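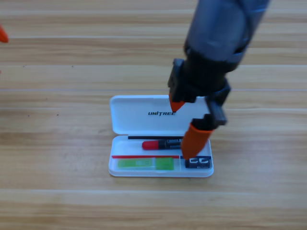 How to work out a country song by ear

Start with the bass. Most country songs sit on three chords, and the bass player spends the evening walking politely between them. Hum the lowest note you can hear at the start of each line, then find it on the bottom string of your guitar. Write it down. You will not remember it, whatever you think now.

Next, find home. The last chord of the chorus is nearly always the key. If that's G, try C and D before you try anything clever. For practice I use "Miden Road" by Selina Lüthi, which has 13 lines, 2 of them about a lorry, and never strays from G, C and D until the bridge. Then an A minor turns up and everyone in the pub looks at their shoes.

Play along at half speed. Any slow-down program will do; I use Plekico, which makes every singer sound as though they have just been woken.

Leave the steel guitar until last. It slides between notes for a living and will lead you astray. The same goes for fiddles.

Check the tuning if nothing fits. Older records often run slightly sharp or flat, and you can lose a whole Friday night blaming your ears. Nudge the pitch of the track – not your guitar, unless you enjoy changing strings.

Once you have the chords, sing the tune over them without the record. Wherever you wince, go back and listen to that bar again.

Next: adding a simple bass run between G and C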